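Gratico Support Community > Grippers and small parts
Ticket 467 – Gear slips in the fingers on the way to the pin
Status: Open, then Resolved (see last update)
Opened by: Josué Tavares, Vornville
9 comments · 2 shares

We use cookies to remember your login and your open tickets. Accept / Manage

May 25, 2023

Hi all, Josué from the gear cell at Vornville again. I've got a weird one and I'd love some help before I start pulling things apart for no reason.

We have a little assembly job where the arm picks up a small gear off the mat, carries it over to a white plate and sets it on a short metal pin. Two-finger gripper, tapered black fingers with the long cutouts, wrist camera. It's been running happily since December and I'd more or less stopped watching it, which was probably my first mistake!

Since we changed over to the new program the gear turns in the fingers. It doesn't drop, it just rolls a bit between pickup and the plate, and then tips so that the bore isn't square to the pin any more. The arm comes down, the edge of the bore hits the pin and we get a force fault. The first time it happened the arm kept pushing for a moment before it tripped, and there was a nasty little crunch. No one was near it, the gate was shut, but I've had the speed turned right down ever since and I've told everybody on the shift to leave it in manual until we get to the bottom of this.

I pulled a couple of stills off the wrist camera while I was stepping through it.

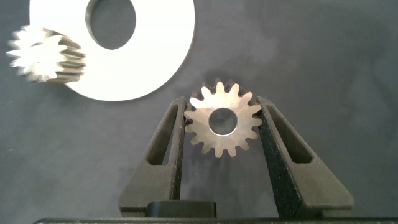 Silver gear in the fingers, plate up and to the left.

At this point it looks fine to me. Gear's face-on to the camera, one finger on each side, teeth against the inner edges. If you showed me only that I'd say carry on. But the contact is all on the teeth, so there isn't much steel touching finger, and that got me wondering whether we've just been lucky since December.

What I've tried so far:

Wiped the fingers down with a dry cloth. No change.

Checked the finger screws. All snug. Iolanda checked them again after me and got the same answer (she doesn't trust my wrists).

Re-taught the pickup point from scratch. It was a tiny bit better for a few cycles and then went straight back to rolling.

Swapped the cable to the gripper, mostly out of desperation. No change, and I lost most of a lunch break to the clips on the cable chain.

Restarted the controller. Yes, I know. No change.

Log from the last bad cycle, typed out by hand because the export is still broken on our version:

PICK OK
GRIP CLOSED
MOVE TO PLATE OK
APPROACH PIN
FORCE LIMIT – STOP
OPERATOR RESET

So as far as the controller is concerned the grip is perfect right up until it isn't. It only knows that the fingers closed on something. Is there a way to get it to notice the gear moving?

Update, later the same day

Wayne Leclerc from support rang me back, which was quick, thanks Wayne. He asked what grip force we're running and I said 400, same as always. Then he asked me to read it off the screen instead of from memory. Fair enough. It says 400 on the job page. On the gripper's own page, which I hadn't opened in months, there's a separate limit and it was set well under that. The lower of the two wins. The new program loads its own gripper settings when it starts and nobody here knew it did that, me included.

So the fingers have been closing more softly than I thought the whole time we've been on the new program. I felt a bit silly, but I was also pretty relieved that it wasn't a bearing.

He had a second question as well, about oil. We get our gears from Sampaio and some of them turn up with more of a film on them than others. We don't wash them before they go on the mat. We never have, but then we used to have the full grip force covering for us.

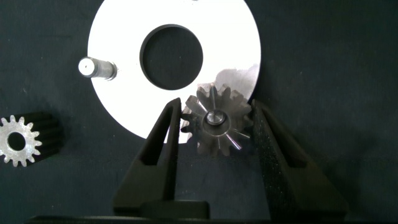
I put the limit back up to match the job page and ran it slowly with the gate shut and my hand on the stop. The clean gears went on every time. The oily ones were up to 2 faults in a tray, so a lot better than it was but still not something I'd walk away from. Osvaldo Furtado on the night crew reckons he saw the same rolling ages ago and just reset it and kept going. Osvaldo, mate, next time please write it in the book!

One more thing for anyone with the same fingers. When I took ours off I found a shiny patch on the inner edge of one of them, right where the teeth sit. You can feel it with a fingernail. I don't know how long that takes to wear in, and I'd be curious what colour and finish other people have on theirs, because ours are the plain black ones with the rough surface.

Update, resolved (I think)

Here's what we ended up doing, in case you've landed here from a search.

Set the gripper page limit to match the job page and saved it inside the new program, so it can't get overwritten at start-up. Save it, close the program, open it again and check the number. Mine didn't stick the first time.

Fitted the spare pair of fingers. The old pair is in a labelled bag on my desk if Wayne wants them back.

Every gear now gets a wipe before it goes on the mat. Cremilda Barros in stores has sorted us out with a bin of lint-free cloths and asked very nicely that we don't use them on the coffee machine.

Dropped the force limit on the approach to the pin, so if a gear does go in crooked the arm gives up sooner. I should have done this first. The gear on the day of the crunch has a mark on the edge of the bore and I've scrapped it. The pin looks all right under the magnifier, but I've put it down for a proper check at the next service.

Added a pause just above the plate where the wrist camera takes another look at the gear. If the face isn't square it goes back to the mat and tries again. It costs us a little time each cycle and I can live with that.

We've run full trays at normal speed since then with no force faults, and I've taken the manual-only note off the gate.

Still open from my side: can the start-up message please tell you when a program is changing the gripper settings? Even one line would do. Wayne has passed it on as a request and says the Dririmley office looks after that screen. If you'd like it too, add a comment so they can see it's more than just me.

I'll leave the ticket open until Iolanda Pimentel has had a full week on it without me hovering, then I'll close it off.

9 comments – log in to reply
Get new answers by email: sign up for the Gratico support newsletter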